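工作台笔记 > 双臂组 > 操作规范 > 碗架任务

周日 晚
记录:双臂组值班

今天把碗架任务的操作规范从头到尾过了一遍,改动比预想的多,趁还记得清楚先写下来。先说心情:很高兴!旧版规范是从单臂台抄过来的,里面连“交接”两个字都没有,我们却照着它采了这么久的双臂数据。现在总算有一份是照着自己这张台子写的了。

新版一共13条,正式文本已经放进 Skunska 的共享目录,下面只记讨论过程里值得留的东西,条款编号以正式文本为准。

一、开工前

开工检查还是老样子,急停先按一次再复位,两臂分别回零,夹爪空载开合。新加的一项是线缆。要求操作员把两条臂各自走一遍最大伸展,眼睛盯着线,看弯弧够不够松、扎带有没有往腕部滑。以前大家都只看夹爪(我自己也是),线的问题要到采集中途才发现,那一条数据基本就废了。

扎带位置讨论了好一阵。扎在前臂上,腕部那一段要留出活动弧,留短了腕一转就绷,留长了会扫到架子里的盘子。最后没有写死长度,写的是判据:腕关节转到任务用到的两个极限位置,线不绷直,也不碰到立着的餐具。这样换线、换扎带以后都还能用。

另外,手不进工作区这一条提到了最前面。摆餐具的时候两臂必须处于停止状态,摆完人退开,口头说一声“清”,另一个人复述以后才能使能。一个人值班怎么办?一个人值班就不采。这条没有例外,写得很硬,我很赞成。

二、碗架怎么摆

旧规范要求碗架正对台面,还画过胶带框。问题在于采出来的架子永远一个角度,策略一换角度就不会放了。新规范允许架子斜放,角度由摆放表随机给出,操作员照表摆,不许凭手感“随便歪一点”。人凭手感歪,十次有八次往同一边歪,我们翻过旧记录,真的是这样,挺有意思的。

架子本身只规定两件事:四边全部落在台面上,不许压住任何线;两臂都能够到架子靠近自己的那半边。

餐具也按表来。已经在架上的算初始状态的一部分,要写进条目备注,不能等回放的时候再猜。颜色统一用词表里的叫法。上周的备注里同一只碟子有三种写法,“绿碟”“黄碟”“黄绿色那个”,检索的时候快把我逼疯了。从今天起只用“黄绿色碟”,请大家手下留情!

三、交接

终于到最想写的部分了。交接就是一臂把餐具递给另一臂,新版拆成四步:

递出臂到交接区,停稳。
接收臂靠近,夹爪张开到位,停。
接收臂闭合,两爪同时持物,保持。
递出臂松开,沿来路退出,接收臂再动。

关键在第三步的“保持”。以前这一步没有要求,手快的人几乎是一碰就松,碟子边缘滑,掉过好多回。现在规定两爪同时持物期间两臂都不许平移,操作员在心里数完再松。保持时长没有定死,我的建议是先观察再定,下次评审再说。

退出方向也写清楚了:沿来路退。有人习惯松开以后顺手往上一抬,看着利落,可是指尖会勾到碟沿。我试了好几遍,沿来路退确实慢一点点,但是稳得多,做起来手感也舒服。

交接区的位置,规定在架子上方以外,或者架子正上方但高于最高的那件餐具。这一句措辞改了好几稿,还是有点绕,欢迎给更顺的写法。

四、放入碗架

盘子进架时,夹爪松开之前要先确认下缘已经落到底部的细条之间。判断的办法:轻轻卸一点力,看盘子会不会自己转。会转就是没落稳,重新来,不算失败条目,但要打“重试”标签。

这里强调一下,重试条目不要删。以前有人觉得不好看就顺手删了,其实这些数据特别宝贵,策略学会自己纠正全靠它们。

另一只空闲的臂该待在哪里?旧规范没写,于是各人有各人的习惯,有人停在台面上方,有人缩回底座旁边。新版规定空闲臂停在自己那半边的上方,夹爪空着,不进入对方前臂的活动范围。停的位置允许有变化,不用每次一模一样。

五、标签和复查

复查了旧批次的78条,按新规范逐条对。完全作废的有7条,原因全部是初始状态没有备注,架子上原来有什么说不清楚。其余的都能补标签继续用,比我担心的好太多了!

还有5条争议比较大,两爪同时持物的时间太短,回放一帧一帧看才能确认确实有过共同持物。Bélanger 那边的评审表里没有这一类,暂时单独放一个文件夹,不进训练,也不删。

复查的时候有个小窍门:先只看夹爪指示灯和爪尖,跳着过一遍,再从头细看。第一遍能把明显的问题挑出来,第二遍脑子就轻松了。单人连续复查别太久,眼睛一花什么都像合格的。

六、还没谈拢的

交接失败、碟子掉在台面上,条目算结束还是允许捡起来继续?我倾向允许,另一种意见是单独开一个任务。没定。

深色盘子侧立的时候,从固定机位看过去只剩窄窄一条,标注的人抱怨过。要不要规定摆放表里深色盘子不取接近侧立的角度?我反对,碗架任务里盘子本来就要立着,避开这个角度等于避开任务本身。可以在标注指南里加一段怎么认。

Ultov 的扎带快用完了,下次补货换宽一点的,窄的在前臂上容易转。

下次评审前要做的:把交接四步打印出来贴在操作位旁边;词表加上餐具朝向的说法(正面朝上、背面朝外、侧立);摆放表的角度范围再核对一遍,两臂够得着的那条要实测。

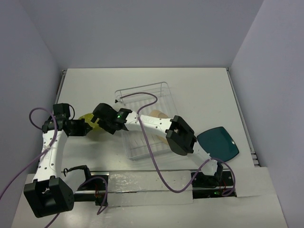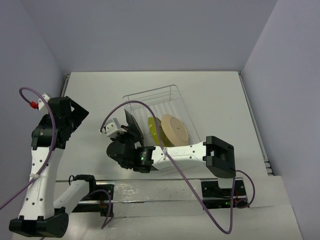
碗架台。第一张:黄绿色碟在两爪之间。第二张:架上三件餐具,左爪空。

相关记录
双臂台开工检查清单(新版)
摆放表怎么读
Pliltley 台面线缆走线笔记
餐具颜色与朝向词表
重试标签的用法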